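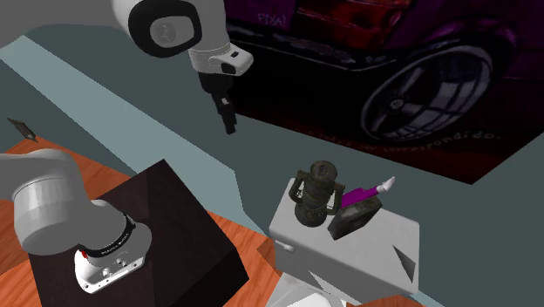
Tips for simulated kitchens and workshops, part four: clutter, naming and the planner

Posted 2020-10-28 by Ilham Pasaribu

I do most of my arm work in simulation these days, in a corner of the spare room with a pot of tea, and I get more messages asking for household hints about it than I ever got about real cupboards. So I've carried on collecting them. These are for anyone who has a simulated arm, a few bits of furniture and a planner that sulks.

Put odd things on the cabinet

If all you ever give your perception code is neat cubes, it will be very good at neat cubes. I keep a mixed lot on the cabinet top: an old lantern with a wire handle, a dark block, and something purple lying across the block with its white tip sticking out. The lantern is a pig. Anything with a wire handle is! My segmentation used to split it into a cap and a base and throw the wire away, and then the planner would cheerfully send the fingers straight through the gap it thought it had found.

What cured it for me was fattening the collision shape. I wrap the whole lantern in one plain cylinder for the travelling moves and only swap in the fine mesh for the last little bit of the approach. Planning got quicker too (I'd been feeding it far too many triangles).

Things resting on other things

Tell the planner what is sitting on what. I know it sounds like fuss, but if you ask for the block while the purple thing is still on top of it, a planner that only knows positions will have a go. I keep a small table of who supports whom, rebuilt after every move, and the task layer has to clear the top item first. Twenty lines of code, most of it brackets.

Busy floors are good for you

I like a loud rug. The one with the red car has a great big tyre and a silver wheel on it, and lettering too, and an early version of my detector was quite sure the wheel was a thing it could pick up. If yours does that, check the depth before you touch the colour settings. A printed wheel is flat. I throw out any detection that doesn't stand proud of its surface, and I do it before anything gets a name.

Swap floors often while you're training. My runs in August all used the same plain grey, and I paid for it when I moved over to the Gakano set, which is nothing but patterned tiles.

Name things like you label jars

Please, no more object_2_final_new. I name by place and then by thing: cabinet_lantern, cabinet_block, floor_rug. When the log says a path was refused because of cabinet_lantern, you know where to look. Give the pedestal under the arm a proper name as well. It's the one everybody forgets to add to the collision list, and then the elbow swings down through it on the way home.

Save your seeds

I write the random seed at the top of every log. Run 642 was the worst tangle I've had, with the wrist folded back on itself over the cabinet, and I could bring it straight back up the next morning and poke at it. Run 637 had looked nearly the same and I hadn't kept the seed for that one, so goodbye to it.

Give the planner a time limit

I use 460 milliseconds, then it gives up and tries from a slightly different start. Before that I let it think as long as it liked and it would just sit there. A short limit with a few goes beats one long go, at least on my old machine.

Park high

Finish each job with the gripper open above clear floor, fingers down, well away from the furniture. The next plan starts so much more easily from there than from wedged beside the cabinet.

Next time I'll do drawers and doors, including the knob trouble a reader in Ginwood wrote to me about.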